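**Fault notes, teardown cell, thread.** 26th October

1/ Lost most of a shift to a protective stop that should have cleared in two minutes. Writing it up while I still have the log open. Short version: stale tool offset after a restart, and a force limit that was watching the wrong axis.

2/ Task is desktop teardown at the Brindirdale site. Tower on its side, arm comes in from the top, pulls memory, then cards, then drives. Run 107 faulted on the approach to the memory slots. Runs before it were clean.

3/ The controller reported a path deviation. It did not report a collision. Those two have different recovery procedures, and Thijs Coppens followed the right one for the code he was given: acknowledge, jog up, re-home, resume.

4/ On resume it did the same thing, a little lower. Fingertips touched the board before the stop came in. Peak force in the log was 67 N. The limit for that segment is well under that.

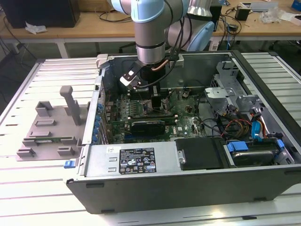
5/ First suspect was the cable run. If the cables snag on the rear of the case you get extra load on the wrist, and the controller reads it as deviation. We unclipped them, gave them more slack and ran the approach in air. Same error, same height. Cables ruled out.

6/ Second suspect was the gripper mount. Tomás Egan checked the screws and found one a quarter turn loose. Worth fixing, too small to explain the offset. I mention it so it doesn't end up in the report as root cause.

7/ Actual cause: the Grullance config service restarted overnight and loaded the tool file from July. That file has the old fingers in it. The new ones are longer. The arm believed its fingertips were higher than they were and drove down accordingly.

8/ No warning, because the July file is valid. Checksum fine, schema fine, wrong tool. The service falls back to the last signed file if the current one is locked, and the current one was locked by an editor session left open on the bench PC. Mine.

9/ Then the force limit. It was set on Z in the base frame. The approach is tilted to get past the drive cage, so part of the contact load went sideways and never counted toward the limit. It has been like that since commissioning.

10/ To be clear on safety: the separate Tridex safety controller did what it is specified to do. Nobody was inside the guarded area. But resume-after-deviation was allowed from the pendant with no slow first move, and that is a procedure gap — ours, not the vendor's.

11/ Changes made today:
- Tool file ID has to match the ID entered at finger change, or the program won't start
- Fallback to an older file now raises a fault
- Force limit moved to the tool frame, all axes, with a total magnitude check
- First move after any protective stop is capped at low speed, with a touch-off on the fixture

12/ Re-ran the approach 262 times over a scrap board after the change. No stops, worst height error 0.4 mm. I then loaded the July file on purpose. Program refused to start.

13/ Still open: the deviation code itself. Real contact should not come up under the same number as a slow joint. Ticket is in with Bakker, who did the integration. They want the raw joint currents, so I'm exporting those tonight — 880 MB, on the site uplink.

14/ If you run the same service, check your fallback setting before the next restart. It's under storage, not under tools. Will add Bakker's reply to this thread when it comes in.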